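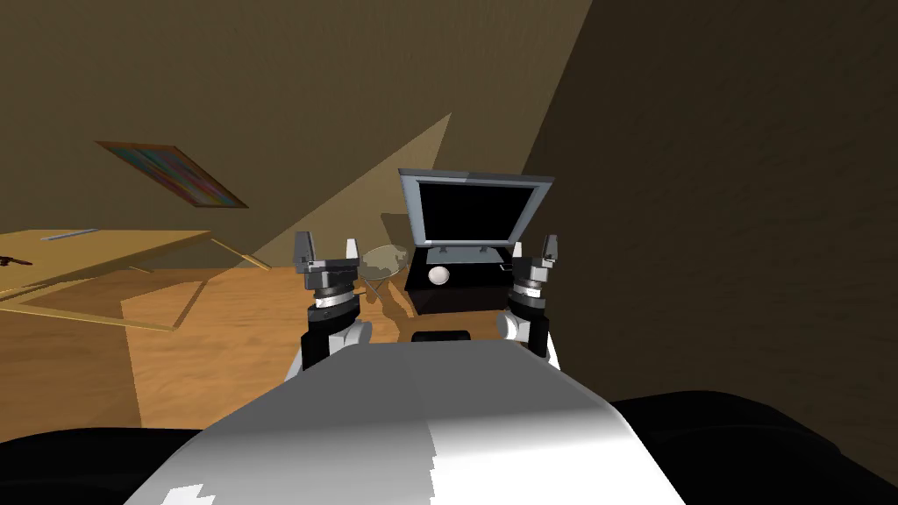 4. Setting Up Your Rerberg Shortwave Radio

Read this section before plugging anything in. Past experience suggests you will read it afterward, so the cautions are repeated where they will do the most good.

4.1 Stringing the wire antenna

1. Unroll the antenna wire along a hallway or a quiet stretch of yard. It will tangle. Start from the end with the clip and work toward the end without one.

2. Tie the free end to something high that stays put. Trees qualify in July and are less dependable in a winter storm.

3. Clip the other end to the post marked ANT on the back panel. The post next to it is marked GND and looks the same in poor light.

CAUTION: Keep the wire well away from power lines. Unclip it when thunder is on the way. The Rerberg is a fine receiver and a terrible lightning rod.
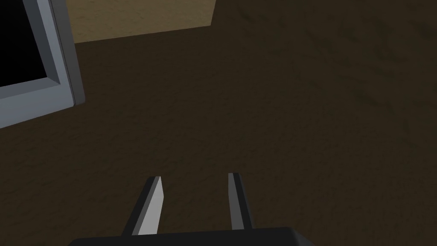
4. Connect the ground lead, if you have somewhere to connect it. Plenty of owners skip this step and hear the neighbor's treadmill instead of Lisbon.

4.2 First power-up

1. Turn the volume all the way down. Do this even if you are sure it is down already.

2. Plug in the Ralivden power adapter that came in the box. Other adapters may fit the socket, and the warranty has a paragraph on them.

3. Press POWER and give the set 3 minutes to settle. The dial will drift a little while it warms up.

4. Set the band switch to SW1 and bring up the volume until you hear hiss. Hiss is good. Silence means the antenna is on GND (see 4.1, step 3).

5. Turn the tuning knob slowly. Stations are narrow, and at normal knob-turning speed you will sail past most of them.

NOTE: The two memory buttons leave the factory set to 400 and 800. These are placeholders. To store your own station, hold a button until it beeps — the beep is loud and cannot be changed. Þórey Vigfúsdóttir in our service department has received your letters about the beep.

4.3 If you hear nothing but buzzing

Switch off the lamps in the room one at a time. Dimmers are the usual culprits, followed by phone chargers and aquarium pumps. If the buzzing stops when you unplug the refrigerator, plug the refrigerator back in and move the radio.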